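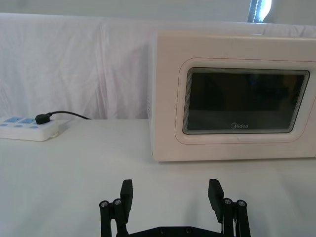
Open Day at the Gekdale Robot Lab: Frequently Asked Questions

When is it?
Tuesday, from 9 in the morning. The microwave demonstration runs again after lunch for people who can't make the early one.

Do I need a ticket?
Yes, but tickets are free. There are 99 for the day, and each demonstration has room for 40 people. Book at the Vodden Hall front desk or by phone.

What will the robot do?
It works at a kitchen task: opening the door of an ordinary countertop microwave. Thaddeus Ridgeway runs the demonstration and will talk through each step.
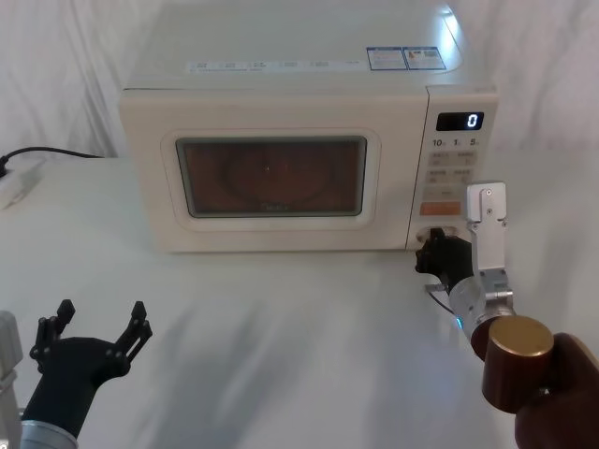
The right gripper at the door-release button, with the left one open.

Why a microwave?
Most visitors have one at home, so it is easy to follow what the robot is trying to do. The button is also a fair test of aim. A gripper that comes in too high or too far to one side will miss it.

Does it work every time?
No. If an attempt fails, we reset the arms and try again. Please allow for this if you have a bus to catch.

I don't read Chinese. Will I be able to follow the controls?
Yes. The labels on the panel are in Chinese, and Jinfeng Ren will translate them for anyone who asks. The orange zone at the bottom has pause/cancel on the left and confirm/start on the right. The round button below it is the door release.

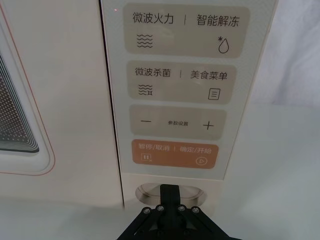
Can children come?
Children 7 and over are welcome with an adult. Everyone must stay behind the floor tape while the arms are powered.

Can I take pictures?
Yes, without flash.

Where do I park?
Use the Barbosa Street lot. The side entrance has a ramp.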